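Okay, packaging nerds, gather round. I've been sorting the tin-and-carton collection all afternoon and I have to tell you about one little box.

It's a Double Happiness cigarette pack and I love it so much I've put it ahead of matchbooks I spent years hunting for. (I don't smoke. My lungs are not part of this hobby.)

Look at the lid first! Five golden lanterns in a row, every one with a tassel, and every one holding a single character: 红双喜香烟. The first three are the brand name, "red double happiness," and the last two just mean cigarettes. So the lanterns spell out the label. I squeaked.

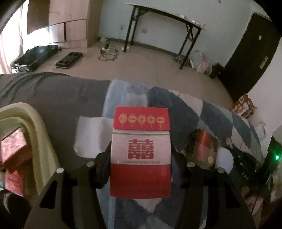
Lanterns on top, big red 囍 on the white band.

2/ The 囍 in the middle is the character for joy, 喜, written twice side by side. You see it at weddings — on doors, on candy boxes, on the envelopes. Once you know it you spot it everywhere.

3/ And the way it's drawn! Thick, blocky strokes with those fine outlines. It could be carved. I've tried copying it in my sketchbook and mine keeps coming out looking like a bookshelf.

4/ Also please appreciate the thin gold line under the lid. Tiny detail, and it makes the bright red and the white sit together so well. Then the bottom goes to a deeper red. Whoever picked those two reds, I'd like to shake your hand.

5/ Harpreet MacPherson asked how I'm cataloging everything. Every piece gets a number on a card and a line in a notebook. This one is 801. Yes, the notebook is paper. Yes, I've spilled tea on it.

6/ Brayden Vachon, I still owe you the matchbox swap! I have doubles of 333 and I'm keeping one back for you.

7/ Tomorrow is candy wrappers, and there are so many with foil. If you have a favorite pack or wrapper with lanterns on it, please send it my way — I want to see them all.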